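About Clarkley

Clarkley buys, sells and values paintings by regional artists who worked outside the big city galleries. Most of what we handle was made by people who painted in their spare time, showed locally, and sold to neighbors and friends. We are based in Zendville and have been open since a January when the heating did not work and we sold two watercolors in our coats.

Murali Bhat started the business after clearing his aunt's house. She had 64 paintings on the walls and under the beds, and he could find very little written down about any of the artists. He began keeping notes on each one. Those notes became our artist file, which now has 1,070 names in it. Some entries run to several pages. Others are a signature, a town and a question mark.

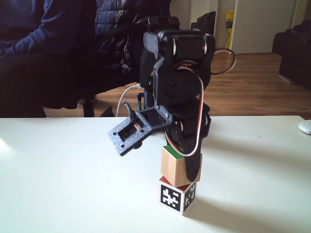 What we do

We take paintings on consignment, and we buy outright when a family would prefer to be finished with the matter. Our commission is the same for every seller and is written on the first page of the agreement. Unframed works on paper are welcome. We do not handle prints, posters or sculpture.

We also write valuations for insurance and for estates. A valuation from us is a signed letter with the size, the medium, the condition and recent prices for similar work. If we don't know who the artist is, the letter says so.

Many of the paintings we see are worth under $300. We will tell you that before you pay for shipping. A family can still want to know who painted the picture over the sofa, and we are glad to look in the file - there is no charge for that.

Cleaning and framing

Cleaning and small repairs are done by Ejigu, a two-person conservation studio across the street from us. They have worked on our stock from the beginning and will give you their own quote. Frames come from Clarnus, who keep old moldings that suit paintings from the fifties and sixties.

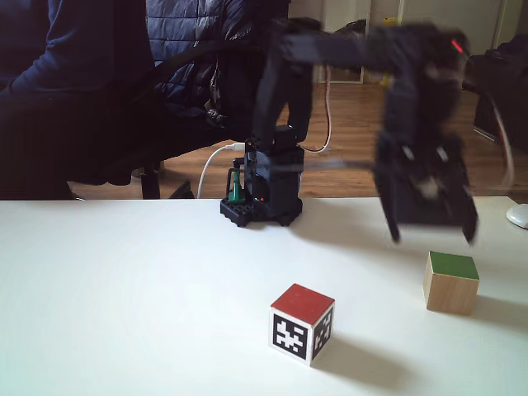
We ask that you leave a painting alone until one of us has seen it. Please don't wipe it with a damp cloth, and don't throw away the backing, even if it is torn. Labels, prices in pencil and old exhibition tags have helped us put names to a good many pictures.

Sending us a picture

Email a photo of the front, the back and the signature, with the measurements in inches. We answer in the order that messages come in, and it can take two weeks. Owners who want to stay private can do so - we never publish a seller's name.

Visits are by appointment. The artist file can be read at the front desk, and copies of single entries can be made while you wait.

Page last updated 4 Nov 2025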